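Rodura Braided Practice Thread, 15 metre spool

We stock a lot of thread. This is the one we end up recommending more than any other, and we've been meaning to give it a proper page for ages, so here goes!

Rodura is a braided polyester practice thread from Travirmont, made for anyone learning to stitch and tie by hand: veterinary nurses, students, first-year trainees, and the surprising number of bookbinders and leatherworkers who found it through us and keep coming back. It is sold non-sterile and is for practice only, so please don't use it on people or animals.

What we love about it is how it handles. A lot of cheap practice thread is really just sewing cotton with a new label, and it goes fluffy after a few passes. Rodura has a tight, even braid with a light coating, so it slides down smoothly on the first throw and then grips on the second. You can feel the knot bed down. If you've only ever practised with slippery single-strand nylon, the difference is lovely – the ends stay where you put them instead of springing open the moment you let go.

It also has very little memory. Pull a length off the spool, give it one gentle stretch between your hands and it hangs nearly straight. That makes one-handed knots much easier to learn, and it means you spend your evening tying and not untangling.

Colour matters more than people expect, too. A pale blue or teal thread is much easier to follow than white or black when you are looking down at a small area, especially under a desk lamp.

Light teal and light blue thread in use:
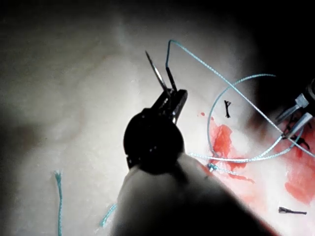
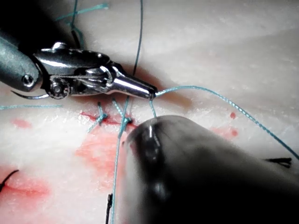

Rodura comes in sky, violet, white and black. Sky is our bestseller by miles, and violet is the one to pick if your practice pad is pink or red, as it stands out beautifully. Black is best for photographs of your finished work on a pale pad.

Which thickness should I choose?

Start with the 2-0 if you are new to this. It is thick enough to see and feel properly, and you can pick a bad knot apart and have another go. Move on to the 3-0 once your hands know what they're doing (you'll know, because you'll have stopped muttering the steps to yourself). The 4-0 is fine work and a bit fiddly, but great fun when it goes well.

How long does a spool last?

If you cut lengths of 48 cm, which suits most hand tying, you'll get a little over thirty from one spool. Each length is good for plenty of knots if you trim from the end as you go. Keen practisers tend to get about 4 weeks out of a spool.

Goes well with

The Sellier practice pad has three layers and a weighted base that stays put on a kitchen table. The Thongdee knot board has two pegs and a hook, and is ideal for tying in front of the telly. Both are on our training page, and both fit in the Travirmont zip case with room for scissors.

Details

Material: braided polyester, coated
Length: 15 metres
Thicknesses: 2-0, 3-0, 4-0
Colours: sky, violet, white, black
Needles: not included
Sterile: no, for practice only
Class pack: 34 spools in mixed colours, one thickness per pack

Keep the spool in its tub and out of direct sun, as the violet does fade on a windowsill. The white 4-0 is out of stock at the moment and will be back in November.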